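Grimton Robot Arm Club – Questions We Get A Lot

Hi! I'm Effie Paterson, I run the sign-ups and most of the inbox for the club, and these are the things people keep writing in to ask. If yours isn't on the list, send it anyway and I'll probably add it.

Do I need to know how to code?

Nope. I'd never written a line when I joined, and my first program moved the arm straight up and then stopped (I was thrilled). We start everybody on the teach pendant, so you drive the arm by hand and save positions as you go. Python comes in after a few weeks, and Annag Laing has a starter folder you can copy and mess up as much as you like. She keeps a clean one.

Who can join?

Any student at Grimton, any major, any year. We have 37 members right now, and plenty of them are from outside engineering. High school students from Dalgleish can come to open nights with a signed form, but they can't be on the competition roster. Sorry! It's a league rule and we've asked.

What do you do at a regular session?

Mostly pick and place, over and over. You set a few things out on the table, the arm has to go get one and put it where it belongs, and then you move everything and try again. Bottles are my favorite because they're mean. They're round, they're shiny, and one lying on its side can roll if your fingers don't close evenly. You spend a whole evening on your approach angle and go home feeling like you've learned how to pick up a bottle, which I guess you have.
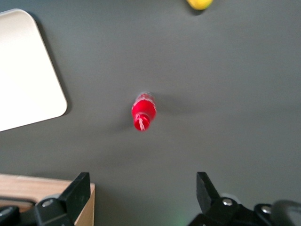

The part that surprises new people is how much of the evening is just looking at the camera feed. The wrist camera sees what the gripper is about to grab, so we save the runs and go back over them together, good ones and bad ones. We have 911 saved so far this year. Please name yours properly. "test_final_new" doesn't help anybody, and yes, some of those are mine.

How does the competition work?

The Lekent Cup is in May. Each team gets a table, a set of objects they haven't practiced with, and a time limit. You score for every object that ends up in the right spot and you lose points for drops. We take 2 teams, and we pick them at a run-off the month before. You don't have to compete to be in the club! Lots of people come for the sessions and skip the Cup completely.

What does it cost?

Dues are twenty dollars a semester. The Cup trip runs about $200 a person with the bus and the room, and there's a travel fund if that's a problem. Email me and it stays between us.

Can I work on my own project?

Yes, once you've done the safety check and four regular sessions. Write your name in the arm time book by the door – slots are an hour, and you can take a second one if the next person hasn't signed up. Annag is building a sorting routine she calls Lornent and she's always looking for somebody to help with the grasp code, so that's an easy way in if you don't have an idea yet.

What should I bring?

A laptop if you have one (we have loaners), closed-toe shoes, and a hair tie if your hair is long. No food at the arm tables. Drinks with lids are fine on the back bench.

I missed the first meeting. Is it too late?

Not at all, people wander in all semester. Come by at 6:30 p.m. and ask for me or Annag, and we'll get you through the safety check that same night.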